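Lino Sauces customer support
Ticket subject: Separated sauce, tomato and basil 700 g jars
Status: Closed
Site: Hisonbridge kitchen

Reported
Customer (Fititz farm shop) received 36 jars on Wednesday. 12 of them have a layer of clear liquid at the top and a thick paste underneath. Shaking brings it back together but it splits again overnight. Lids are all down, no leaks, no smell. Customer wants to know if the jars can go on the shelf.

First reply
Asked for the batch code from each jar and a note of where they were stored. Told the customer to keep the 12 jars to one side and carry on selling the rest.

Customer update
All 12 carry the same batch code. The other 24 are from the batch before. Everything was kept in the same stockroom, away from the window.

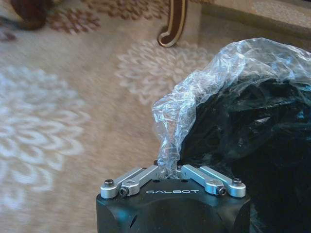
Gripper, GALBOT housing

Checked with Hisonbridge. The batch was 3,000 jars. Cooking temperature and acidity readings are normal and the retained jars have sealed properly. Two of the retained jars show the same clear layer.

The batch sheet shows a change of tinned tomatoes. The usual Subramaniam chopped tomatoes ran short and whole plum tomatoes were used to make up the difference. Simmering time was left as it was. The plum tomatoes carry more juice and needed longer in the pan.

Advice sent to customer
The sauce is safe to eat. It is thinner than it should be when poured straight from the jar, and comes right after a few extra minutes in an open pan. We would still sooner swap the jars. Replacement case of 12 booked on the next delivery, old jars to go back with the driver.

Action at Hisonbridge
Recipe card changed so that any swap of tomatoes needs a thickness check before filling. Remaining stock of the batch on hold until it has been sampled.

Customer update
Replacements received, no separation after three days on the shelf. Asked whether the basil and chilli jars use the same tomatoes. Replied that they do, but none were made with the plum tomatoes.

Ticket closed.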